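Pear and Bowl Bench: Build Gallery

Sat 9 November

Welcome to the Vinirero pages! Vinirero is the name on our arm-and-hand build, which lives in the back bay of the Cuadros shared workshop. Getting a hand with this many joints to behave has been the most fun we've had in the shop since the plotter, and people keep asking what we do with it now that it moves. Mostly we work with fruit. The first task we gave it was one pear and one bowl, and we still haven't gotten tired of it.

The build log has all the wiring and the swearing. This page is for looking. Everything is from the same table.

The hand and the bench
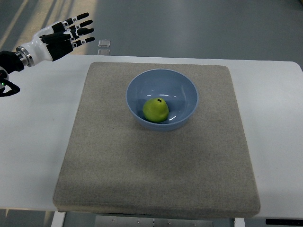 Vinirero runs on a controller board we call Drodumier, and the first version of its firmware was 748 lines long. It's now at 1411 and still growing, mostly because of the fingers. Every joint wants its own limits, its own rest angle and its own way of complaining when it's unhappy. The green light on the arm is my favorite part of the whole machine (I know, I know). The open hand is our standard parking pose, fingers spread and well off to the side of the bowl, so there's plenty of room to reach in and reset things between runs. We tried parking with a closed fist back in May and it made every startup slower, so open it is.

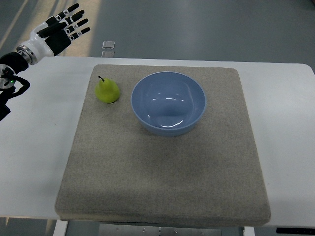

Does the bowl have to go in exactly the same spot every time?
We let it wander a little. A rough placement near the back half of the pad is fine, and small shifts are good practice for the arm. What we do fix is the pad itself, which gets squared up to the table at the start of a session and then left alone.

The pad was a big improvement, by the way. We started out on the bare tabletop and anything round would set off for the floor the moment a finger brushed it. Felt slows all that down. It also makes for a softer landing when the grip lets go early, and it used to let go early a lot! If you're building something similar, get the thickest felt you can find and cut it bigger than you think you need. Ours has held up beautifully.

Pear in the bowl

A full cycle has two halves: pear into the bowl, then pear back out onto the pad. Getting it out is harder. The bowl wall is in the way of the thumb, and the approach has to come in steeper than the hand likes.

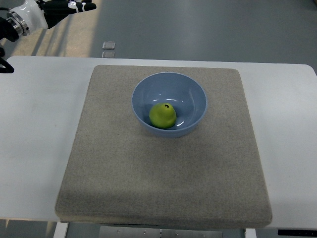
Pear on the pad

We've logged 888 cycles on the current set of finger tendons without replacing one. The previous set came from a bargain spool and gave up so fast that we didn't even bother writing the number down. The new line came out of the Delport bin, our shelf of odds and ends from an older gripper project — proof that you should never throw away good cord.

Starting from the pad is where new people in the shop get to try the controls, and it's a great first go. You pick a grip, nudge the approach angle, press start and then hold your breath with everyone else. 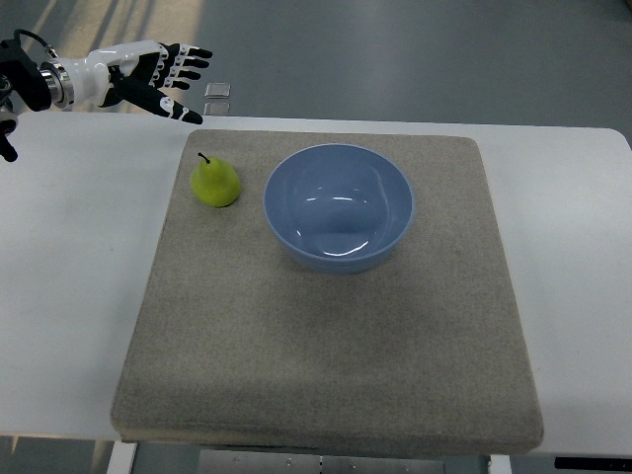
Pear upright beside the empty bowl, fingers outstretched.

Next up is a second hand so the two can pass things back and forth. The wrist parts are already on order, and the Drodumier board has enough spare channels if we give up the status display. More pictures once there are two of them on the bench!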